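What Is a Clothing Drive?
By Delia Pană
Sep 16, 2021

A clothing drive is a way for many people to give clothes at the same time. A charity picks a place and a date, and people bring things they no longer wear. The charity then passes them on to families who need them.

A charity is a group that is set up to help. It does not keep money for its owners the way a store can. Some people who work at a charity are paid. Others are volunteers, who do the work for free.

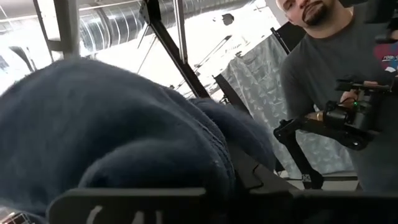 Soft, thick fabric in navy blue.

What happens to the clothes?

First they are sorted. Shirts go with shirts and coats go with coats. Sorters check each piece for holes, stains and broken zippers. Clean clothes in good shape are grouped by size.

The town of Tornau holds a drive every July. Last time, people gave 1,544 pieces of clothing. Of these, 764 were children's sizes. The drive lasted 4 days, and the clothes went to a free shop in Brerberg called Dedel. Families can visit the shop and choose what they like. They do not pay at the door.

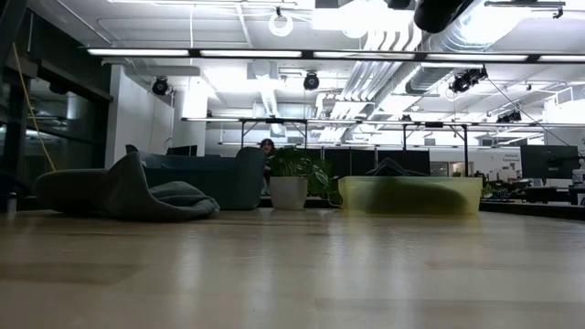
Choosing is important. Most people like to pick their own clothes, and you probably do too. A free shop lets a person try on a jacket and put it back if the sleeves are too short.

What about clothes that are too worn out?

Some can be cut up and used as cleaning rags. Some are sent to companies that shred old cloth and turn it into stuffing or padding. Wet or moldy clothes usually have to be thrown away, so keep your bag dry.

Can children help?

Yes. Ask an adult first, and then try these jobs at home:

Try on your clothes and find the ones that no longer fit.
Check all the pockets.
Match up socks and gloves.
Fold everything and put it in a clean bag.

Hats and scarves can be given too. Ask the charity what it needs before you go. Some drives only take winter things.
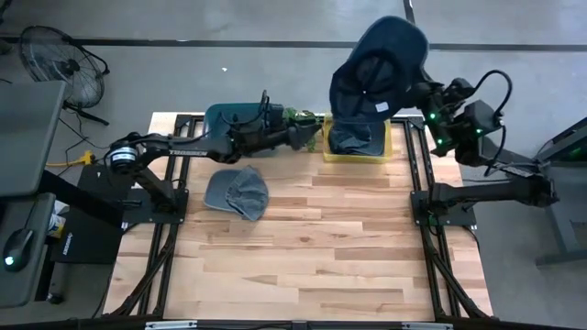

A dark teal baseball cap.

Words to know

Donate: to give something to help others.
Drive: a planned effort to collect things or money.
Volunteer: a person who chooses to work without pay.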